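How to Recover from a Protective Stop During CPU Removal

Applies to the disassembly cells at Drellthorpe running Vovent job files for desktop and workstation boards.

A protective stop over an open socket is the most common fault we see on this job, and the one most likely to cost you a board. The arm halts with the gripper near or inside the case, the pendant shows a force limit message, and the temptation is to press Resume. Don't. If a finger is resting against the socket frame or the lever, resuming will push it further along the same path.

We wrote this page in June after going back through the stop log. Out of 2,770 removal cycles, 2,636 finished without a stop. Most of the others were cleared in a minute or two. In 8 cases the operator pressed Resume first, and every one of those boards ended up with damage to the contact field.

What you need

A grounded wrist strap, a flashlight, a plastic spudger, an anti-static tray, and the cell key. Keep metal tools out of the case.

Step 1. Leave the arm where it is

Read the message on the pendant and write down the stop code and joint number. The log overwrites itself after 480 entries, so a code from last month may be gone when you want it.

Step 2. Look before you reach

Switch the pendant to manual reduced speed and take the key with you. Shine the light in from the side and find out three things: whether the fingers are touching anything, whether the load plate is open or closed, and whether the gripper is holding a processor. The wrist view on the pendant helps, but the fingers block part of it, so check with your own eyes as well.

Step 3. If the gripper is holding a processor

Do not open the gripper over the board. A dropped processor lands on its edge more often than flat, and a corner will bend or scrape contacts. Jog straight up in tool Z, in the smallest increment, until the part is clear of the case walls. Hold the tray under it, then open the fingers.

Step 4. If the gripper is empty

Check that no finger is hooked under the lever or load plate. If one is, support the lever with the spudger and jog down slightly to take the pressure off before you back out. Once free, go straight up. Never jog sideways inside the case, where drive cages and cables are in the way.

Step 5. Inspect the socket

Look across the contacts at a low angle. Any break in the pattern means the board goes to the reject shelf. Wipe thermal paste off the fingertips too. Paste on the pads lets the part slip, and the controller may read a slip as a collision.

Step 6. Find the cause

In the Helen cell the usual cause was a case that had shifted on the table, which puts the approach off by a few millimeters. In the Workneh cell it was a lever that had not been fully released. Re-seat the case, run the locate routine again, and do one dry pass at reduced speed with the fingers closed before going back to automatic.
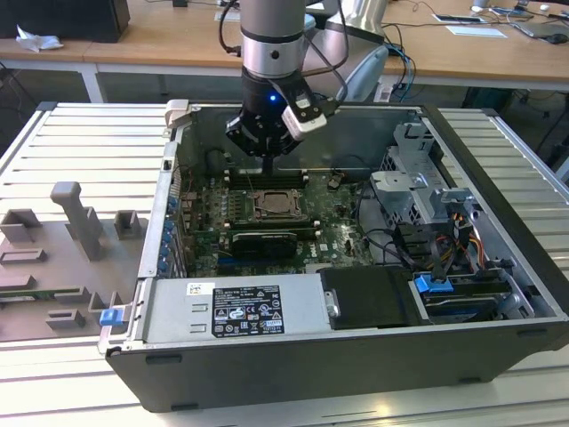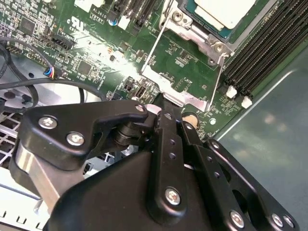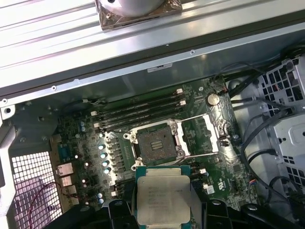

Top: gripper above the open case. Middle: processor in its socket, retention bracket closed over it. Bottom: processor in the gripper, load plate open.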